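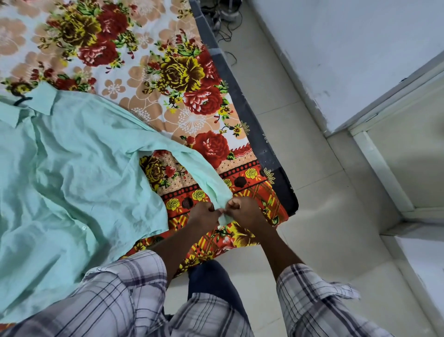
FIELD NOTES | TEACHING BY HAND

Sleeves, again

Those of you who signed up for this newsletter expecting lasers will have noticed that we mostly write about laundry. March was no different. The Sutura folding set is now at 900 demonstrations, every one of them done by a person with two ordinary hands, and the long-sleeved shirt remains the item our demonstrators would most like to see banned.

A T-shirt has the decency to lie flat. A long sleeve wants to twist, and whoever is teaching has to take hold of the cuff and persuade it, at a speed the robot can learn from. Lucimara Evangelista, who looks after our home sessions in Lins, puts the right speed at "how you would fold if your mother-in-law were watching and you liked her."

Her other request is about bedding. Please leave your own sheets on. Early on we asked everybody to use plain white ones, and the policy that came out of it folded beautifully on plain white and went to pieces over a stripe. Big roses, loud borders, whatever your aunt gave you: all welcome. Wrinkled shirts too. Ironing beforehand is kind, but it teaches the robot about a household none of us lives in.

Wellington Mendonça would like it known that remote-control sessions on the Brerer arms are still open, 50 minutes each, and that his own best time for one shirt is 6 minutes. By hand he needs far less, and he has asked us to print that as well.

New demonstrators should send their shirt sizes to Janaína Leite. Buttons are fine. Sequins, after last time, need to be discussed first.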